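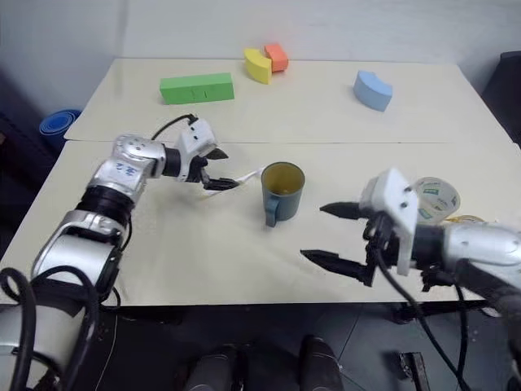

Zwischenbericht zur Förderung der Übungs-App Duvis, Berichtszeitraum bis Juni

Im Berichtszeitraum wurden drei der vier vereinbarten Kursmodule für Pilates und Rückentraining fertiggestellt. Das Modul Atemübungen befindet sich in der fachlichen Prüfung durch Leire Bustamante.

Die Testversion verzeichnet 2179 registrierte Nutzerinnen und Nutzer. Zwei Fehler in der Kursplanung wurden behoben.

Die Mittel wurden zweckentsprechend verwendet. Für Rückfragen steht Arlindo Camargo, Projektleitung Rekby, zur Verfügung.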